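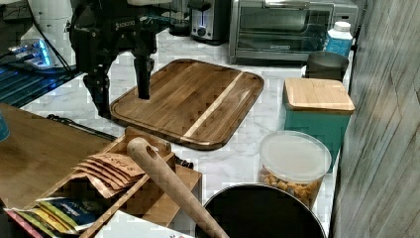
Will there be enough chairs this time, Matić wants to know, and do people have to cook everything from scratch? Yes to chairs, we borrowed more. No to scratch. Store-bought dough is fine, so is jarred sauce if you doctor it up a bit.

So. **Welurlow Supper Swap needs cooks and tasters for January.**

Short version for anyone in a hurry:

- 25 cooks, each bringing one dish that feeds a crowd
- 45 tasters, who bring an appetite and a container with a lid
- one evening, doors at 4, food out by 6, done by 9
- Vardale Hall, side entrance, ramp on the left

Theme is winter soups and the bread that goes with them. Chowder, bean soup, borscht, whatever your aunt makes. Chili counts, we argued about it last year and it counts. Would love more meatless ones, last time we had five chicken noodles and one lonely lentil.

**Cooks:** make it at home, bring it hot in a slow cooker or a heavy pot. Bring your own ladle!! Label with your name and whats in it, nuts, dairy, shellfish, wheat. Extension cords are on us. We pay back up to $25 for groceries, keep the receipt. Home cooks only please, no catering.

**Tasters:** small cups of everything, then you fill out a card. Salty enough, would you make it, what's missing. Be kind but be useful. Kids over 4 welcome with a grownup.

The best recipes go in the Nulirine booklet, which is free to everybody who signs up. Last one ran to 84 pages and the index was a mess, so if you can type and alphabetize, say so when you write in. That part is paid, two afternoons.

Also need: two people for dishes, one for the door, somebody with a truck for the tables.

To sign up, leave a note in the box at Vardale Hall or reply to the Welurlow newsletter. Put your soup in the first line. Cooks first come first served, we close the list when its full. Bread people, same list, just write BREAD.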